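To: Priltby Building Users (list)
From: Priltby Furniture and Rooms Office
Date: 11/26/20
Subject: Re: Care of the wooden tables in the shared rooms

Dear list members,

The Office thanks the Onia section for its message, which is quoted in part below. The points raised apply to every section that has the use of a wooden table, and the reply is therefore sent to the full list.

> We have been assigned a dark brown wooden table and would like to
> know which products are allowed on it. The previous instructions
> (March) refer only to the white laminate desks in Building 2.
> Several of us have been using the general spray from the supply
> closet and would like to know if this should stop. We would also
> like to know whether tape may be used to mark places on the top,
> and who should be told about scuffs.
>
> Onia section, second floor

The March instructions were written before the wooden tables were issued and do not cover them. Until a revised sheet is posted, sections are asked to follow the guidance in this message.

For regular cleaning, use a soft cloth slightly dampened with plain water, followed by a dry one. Wipe in the direction of the grain. The general spray should no longer be used on wooden tops. Sections that need a stronger product may request the Valtedel wood soap, which the Office stocks in 500 ml bottles. It must be diluted before use, and the measure is printed on the storeroom door.

Masking tape may be applied for short periods and must be removed at the end of the working day. Packing tape and cloth tape are not permitted. Any residue should be left for the Office to treat. Please do not scrape it with a blade or a ruler.
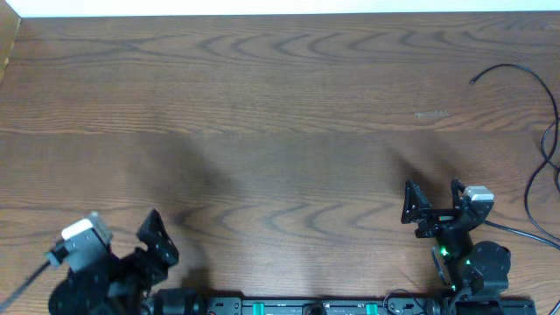 Can a light mark on a dark top be removed without refinishing the whole table?
In many cases it can, provided the mark is adhesive or a surface scuff and the finish underneath is intact; a scratch that has gone through to the wood must be assessed by the Office first.

Cables should be lifted across the table and never dragged. Where a cable has to stay on the top, keep the plug end away from the edge. Adhesive cable clips may not be attached to the wood. Screw clamps are allowed only with a felt pad under each jaw.

Requests for felt pads, cloths or wood soap should be sent to the Office on Form 736, with the room number and the name of the section. The Âu section, which shares its storeroom with Onia, should submit its own form. Damage is to be reported on the same form, using the box marked "Surface."

The next order for supplies is now being prepared. Sections that have not yet returned their table list are asked to do so before any new request is made.

Furniture and Rooms Office
Priltby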